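Recording history, handout 4: tape, lacquer, reissue

Read before the listening session. Bring headphones.

Plernau box set = main case. 16 sides, all cut from the first-generation tapes, exept side 9 (safety copy, master lost). Trotard reissue came later, cut from a digital transfer. Compare the fade on side 3. Trotard fades early.

Terms to know: lacquer, stamper, test pressing, run-out groove, matrix number.

Gernum mono pressing: only 300 made. Catalog no. 628 on the label, diffrent number in the run-out. Why? Two plants, see Ong chapter 2.

Mono vs. stereo: separate mixes, not a fold-down. Listen for the tambourine.
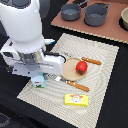 White robot arm and gripper, black cable along the top.

For next time: Ong chapter 3, skip the part on tape baking. One page on side 9, does the safety copy sound duller to you? Listening room closes 2130.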